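The Fruit Shop That Taught Us to Cook

Between the closing of one market and the opening of a supermarket, a small street kept its own way of selling vegetables. Our writer went back to the counter where she learned her first English words.
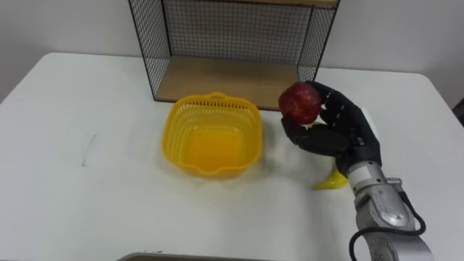

FONHAM, March

When my family came to Fonham I was seven, and the first neighbour who spoke with us was Annunziata Costa. She did not ask where we were from. She asked if my mother knew what to do with chicory, and when my mother shook her head, she put two heads of it in a paper bag and wrote the cooking time on the outside with a pencil.

Her shop was called Fidari. It had green paint on the door and a bell which rang twice if you pushed too hard. The name was her father's, or a shortened form of it, made by a clerk who had no patience with long names. She never corrected it, and after thirty years the sign painter refused to change it even when her son wanted.

I tell this because the shop will close at the end of the month. The building is sold. Ornella Vitale, who has worked behind the counter since she left school, will go to her sister on the coast and grow tomatoes for nobody but herself. She told me this on a Wednesday, in the slow hour after lunch, while she was taking the outside leaves from the cabbages.

"People think we sold vegetables," she said. "Mostly we answered questions."
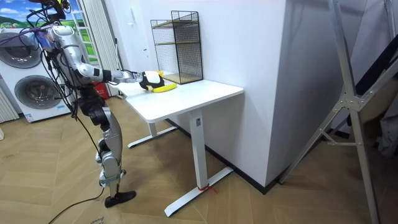
A book of questions

Under the till there is a school exercise book with a grey cover. In it Annunziata, and later Ornella, wrote down what customers asked and could not be answered on the same day. Why does my eggplant go bitter? Can a quince be eaten raw? Which plum is good for the dumplings of my grandmother, who used a plum with a name I can't spell? Some 700 of these entries are in the book, in two colours of ink, and beside many of them is the answer, found later from a grower or from another customer.

Marisa Zanetti, a retired teacher, has typed all of them into her computer. She wanted to print 1000 copies, but the printer's price was a surprise to her, and she settled for 500. The flavour of the original is kept, also the mistakes. "Zucchini flower: cook the same day or apologise to it," says one line. 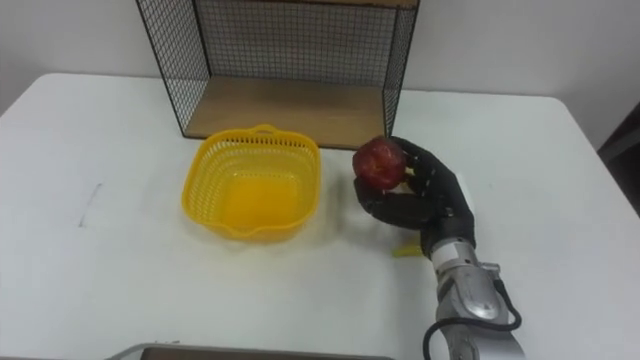
Apples are best chosen one at a time.

That was the rule of the house in autumn, and it was strict. You could not fill a bag yourself. You told Ornella what you were going to cook, and she chose for you, turning every fruit to look at the side which had been away from the sun. For a cake she gave the sour ones. For a child walking home she gave a sweet one and did not put it on the bill.

Natalina Mazza remembers that her husband was ashamed of this system. He was used to big shops, where you take what you want and go out. "He came home with four pears and he was angry," she says. "Then we ate them." After that he went each Saturday, and she was not permitted to come, as it was his conversation.

The growers had their own door at the back. The Caputo brothers brought greens before six in the morning, still with soil on the roots, and drank their coffee standing. They will sell now through Clikska, an ordering service which brings a box to your house. I have tried it. The greens are the same greens. The box does not ask what you will do with them.

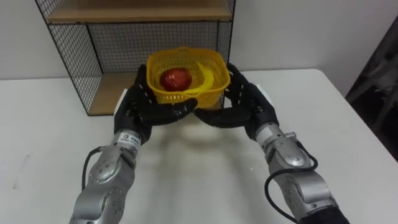 My mother still shops like a person from a village, a little every day, and she is not sure how to do it differently. She has a trolley on wheels, given by my brother, which lives in the hallway and holds umbrellas. What she likes to carry is a plastic basket, a yellow one much like the basket in the photograph, and when it is full we take it between us, with one hand each side, and go slowly up the hill. At the top she rests and checks that nothing is bruised. She has done this for so many years that the neighbours know from the basket what we will have for dinner.

On my last visit I bought chicory. Ornella wrapped it in paper and, without my asking, took the pencil from behind her ear. She wrote twelve minutes, then crossed it out and wrote ten. The leaves are younger this year, she said, because of the warm winter.

The book of questions, typed by Marisa Zanetti, can be had at the counter until the shop closes.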